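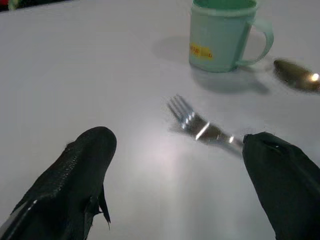
*Wrist view in Marikar: fork between the fingers, mug and spoon farther back.*

## Marikar grasp planner

I wrote Marikar because I was sick of tuning grasps by hand every time somebody changed the cutlery. It takes the wrist camera stream, proposes grasps and hands the best one to your arm controller – all on the same machine, no cloud account needed!

Shiny metal on a white table is what I've spent most of my time on (glare eats forks, trust me). Version 5 was trained on around 3,000 labeled grasps from our bench in Fludley, and it replans every 90 milliseconds while the fingers close in.

**What you get**

- Planner and live viewer
- Driver for Hanitz two-finger grippers
- Mask editor, for when your fingertips keep showing up as obstacles
- Log replay, up to 100 runs side by side

Clear mugs are still hit or miss, so send me your logs if you've got some. Licenses are per arm and come through the Asivdale shop.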